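The first thing you notice at the Rizvi open day is how quiet the place is. I had expected clatter. What I got, in a low building on the edge of Irnville one warm June morning, was a soft whir and 54 people leaning forward at once.

They had come to watch a robot work inside an old desktop computer. It sounds like a small job until you try it yourself with your elbows tucked in. Everything in there is tight, springy or sharp, and the cables never lie the same way in two machines.

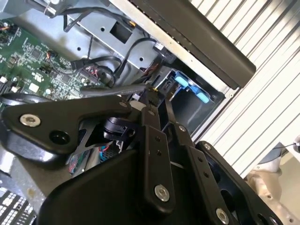
Zdzisław Nowakowski has been running the Altell project for nine years, and he still talks about it like someone who started last week. "A car door is the same car door every time," he told me, waving a half-eaten roll. "Open up a used computer and it's a drawer full of spaghetti!" His team has a storeroom of 166 donated towers, and he's fond of the ugly ones.

Drives are the part he cares about most. They have to come out whole if anyone wants to test them or wipe them, and a caddy that gets pulled at a bad angle will jam. The team's software, Amness, plans the approach to the bay, and Nowakowski was happy to spend a good ten minutes on the question of angles alone (I was happy to listen).

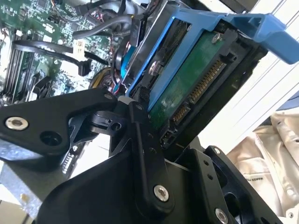

I stayed for both sessions, at 10 a.m. and again at 2. Between them a girl in the front row asked whether the robot gets bored, and the engineers argued over it all through lunch. I also got to try the job by hand, wearing thick gloves so I'd know how little you can feel. I scraped a knuckle anyway and came away with a lot more respect for anything that can find a latch in a crowded case.

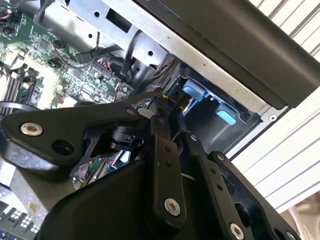 The gripper reaches toward the drive bay, with its two light blue tabs.

Nowakowski wants to bring in laptops next, and he winced a little when he said it. Glue, he explained, is a whole different fight. I've already asked to be on the list for that one.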